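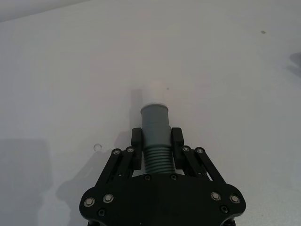 Why not just let one arm do the lot, my brother-in-law asked when I tried to explain our club project over the phone, and I'm afraid he got a much longer answer than he had bargained for. One arm is fine if you have something clamped to the table to push against. We haven't, and the rules for the Verkix challenge say we can't, so whatever one hand holds, the other has to meet it in mid-air, and both have to agree on where the middle is. That has been our whole spring at the Millow Robotics Club, really, and I've loved it more than I expected to when I signed up in January (I only went along to get out of the house!).

The task is to pick up short plastic and rubber parts and bring them together end to end. The straight threaded ones are lovely to work with. You close the fingers, they sit nicely, and you can get on with lining up. The bent tubes are another matter, and they've taken up most of our tea-break conversation for weeks.

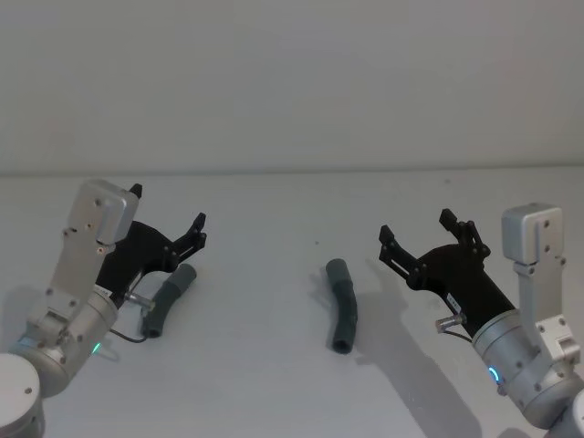 Page last changed: 19 June 2020

I should say how we practise, as a couple of you asked after my last post. Each pair gets 20 minutes at the table, one person driving and the other writing down what went right or wrong, and then you swap. We set ourselves a target of 2,000 goes before the challenge and the notebook now says 1,277, so there's a fair way to go. My own contribution stands at 62 — not many, I know, but I'm a slow and careful driver and I do like to have a second look before I close anything.

What I've learnt is to bring both hands in level first and only then worry about the gap. I used to rush one arm forward and spend ages chasing it with the other, up a bit, down a bit, and by then my go was nearly over. 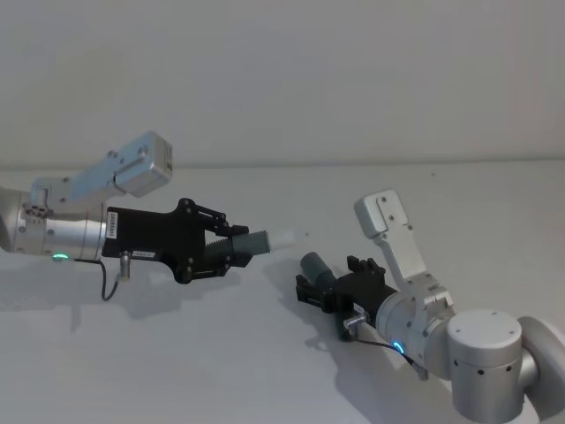 A reader from Tapia left a comment last time to say that their school team moves one arm only for the final bit and keeps the other perfectly still, and have we tried it? We have now, thank you! It feels much calmer, and our Zisent group (we all have silly team names) has taken it up as the house method for straight parts.

For the bent ones we're still arguing. Half of us want to grip near the end, so there's less tube wandering about beyond the fingers, and the other half, me included, prefer to hold it by the bend and accept some fiddling with the wrist.

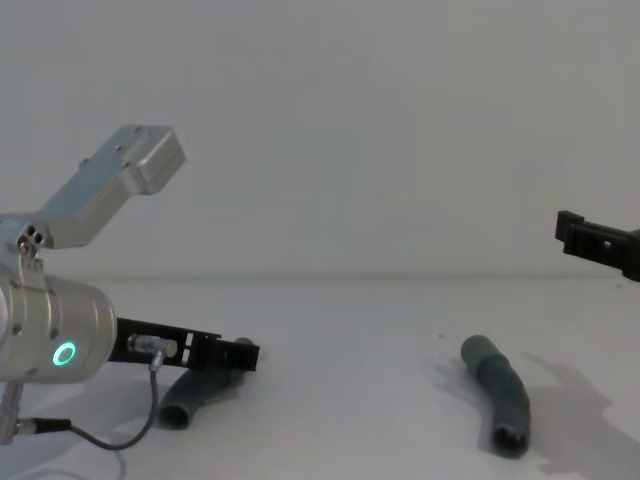

Bent tubes on the table, left gripper above one of them

Next session we're trying both grips with the same driver, and I've put my name down for the notebook. If your club has a way with curved pieces, do leave a note underneath, however long. I read them all, usually with toast.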